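Budget for a two-arm table setup: what do people forget to put in?
Community Help > Planning and Purchasing > Small automation
Posted Oct 4, 2021

Ingrid Esposito

Hello to all. I must prepare a purchase plan for a second robot table, and I would like to hear from people who already did this more than once. Our first table was bought in pieces over a long time, so I never saw one total sum, and now my manager at Galtmont wants exactly that before November.

The work is small handling on a table top. The arms take light objects, mostly cups, and move them between the table surface and a raised board. There is also a black metal frame which stands on the table with a wood panel under its top bar. The objects are cheap and I am not worried about them. I am worried about everything between the objects and the arms.

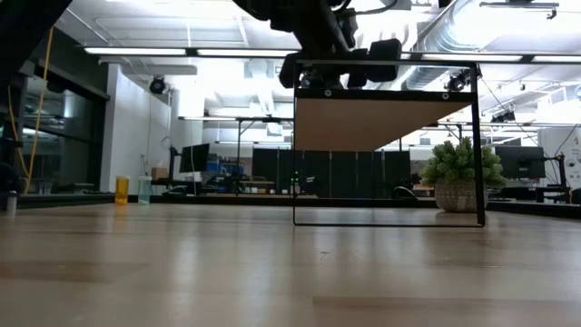 My first list has the arms, the grippers, the cameras, the table and one computer. For the table and the rails I have an offer of 3642 dollars from a local shop, Puldale, delivery included. They ask for the full payment before they cut anything, and I don't know if this is normal. For the grippers I have only a price per piece, without spare fingers. The seller, Rimilance, told me that spare fingers are "available on request", but there was no price in the letter and I had to write again. I am still waiting.

What I can't decide is how to divide the money. If I take the better grippers, I have to save on the table, and maybe buy a simple one from an office furniture store. It would hold the weight, I checked this. But I am not sure that holding the weight is the only thing I should check.

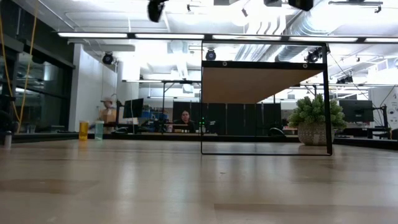
The work area from the side, with the frame in place and the cups at the back.

A second point is the floor space. We sit in an open room and people have their desks close to the table. Should I put a line in the budget for moving desks, or for some kind of barrier? On the first table the desks were already there and we planned the rest later, which I would not like to do again.

I would also be glad to know how much you keep for small things. By small things I mean cables, brackets, tape for the floor, screws and so on. I wrote 384 dollars because this is what I could find in the old receipts, but I believe some receipts are lost.

I add one more view, from above, so you understand how much room the arms need. The table itself is not large. The arms are fixed near the left and right rails and they go out past the sides of the table before they come back in, so the footprint on the floor plan must be wider than the table. I made this mistake in my first drawing — I drew only the table top and was very satisfied with it. 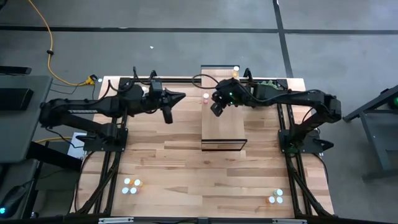 NorthBench replied that the gripper price should be settled before anything else in the list, and that a quote without spare fingers is not a complete quote.

Thank you, I will press them for it. If somebody has experience with paying a shop in advance, please write also.

NorthBench

Longer version of what I wrote before. Don't buy the office table. Weight is the easy part. What you need is a top that does not move when two arms stop fast at the same moment, and a place to bolt things. With rails on the sides you can shift a base plate later without drilling new holes. With an office table you drill, then you drill again, and after a year you buy the other table anyway.

For the money I would do it in this order: table and rails first, then the arms, then grippers with at least one full set of spare fingers for each, then cameras. Cameras are the part where you can begin modest and change later, but decide the mounting points now. If you hang something from the ceiling, ask the building who is allowed to do it and what they charge. In our case the electrician cost more than the brackets and the cameras together, and it was not in my budget at all.

On small things, 384 is too low. I keep 15 percent of the hardware total and I have never given any of it back. Power cables alone will surprise you, if the sockets are not where the table is.

Desks: measure the reach with the arms stretched fully out, mark it on the floor with tape, and look who is sitting inside. Then ask your safety person before you pay for a barrier. The answer depends on the arms and on your rules, so I will not guess it from here.

tomasz_k

full payment before cutting is normal for small shops if its custom size. we paid half to ours but we had ordered there before. ask for drawing to sign first, then if a hole is in wrong place it is their problem

Nikolaidis Workshop

We build tables of this kind, so read my answer with that in mind. Half in advance and half on delivery is what we ask from a new customer. Full payment is not a bad sign alone, but you can ask for a lower price in return, and many shops will agree.

Please look also at the delivery time. Ours is almost 8 weeks at present, because the aluminum profiles come late. If your manager wants the table working this year, the delivery date is more important than a small difference in price. Ask Puldale to write the date on the offer — a date by telephone will not help you.

One thing is missing in your list: the second computer screen, mounting arm and a chair for the person who watches the work. It is not much money, but it needs floor space, and you said that the room is already full.

Ingrid Esposito

Many thanks to all three. I changed the small things to 15 percent and took out the office table. Puldale agreed to send a drawing for signature, and about the price I will ask them when I have it. Rimilance did not answer yet.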